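Flimedholm Home Build Group
Minutes, June meeting, 7 pm
Present: Sheena Gourlay (chair), Dougal Crichton, Catriona Halliday, Annag Semple (notes)
Apologies: Gregor Shearer

1. Last minutes
Agreed. One fix, pad order was 44 not 40.

2. Parts and money
Dougal: pivot pins in, 200 of them, bag open on one side so check your count. Kerr quoted again for the bar stock, higher than before. Stay with Wurow for now. Float stands at $500, nothing paid out yet this month.
ACTION Dougal to send Wurow the order.

3. Hand grippers, table clearing
Main item. Catriona went through the table task, cups cans bottle wrappers, two grippers. Target is still everything off the cloth and in the trash can, then cloth flat. Long talk about crushed paper cups. Dougal wants to close on the rim, Catriona says come in across the body. Not settled. Cans on their sides OK'd as a standard item, both to try end-on and side-on. Tall tumbler and the dark red box stay put, not part of the task.

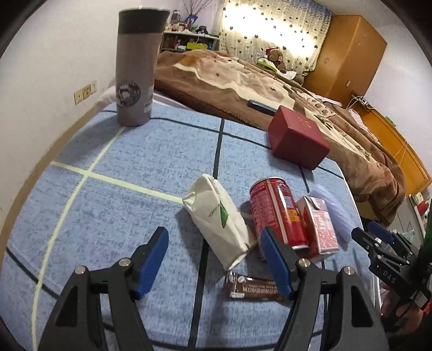 Flattened white cup and the red can just past the jaws

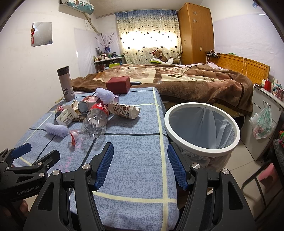

4. Pads
Ribbed blue stays. Annag asked about softer ones for thin packets, Sheena says try 13 pairs before we buy more. Suka sheet too stiff per Gregor's email, cracks when you bend it round the tip.
ACTION Annag to cut test pads, two thicknesses.
ACTION Gregor to bring teh leftover Suka sheet back.

5. Log sheet
Catriona's sheet has no column for drops. Add one. Also need left/right hand written down each run, half of the last lot are blank. Dougal objects to the extra writing, noted.
ACTION Catriona, new sheet before next meeting

6. AOB
Small hex keys missing from the blue drawer again, please return. Sheena can't host in July, Dougal's garage insted, bring a chair.

Closed 8.40 pm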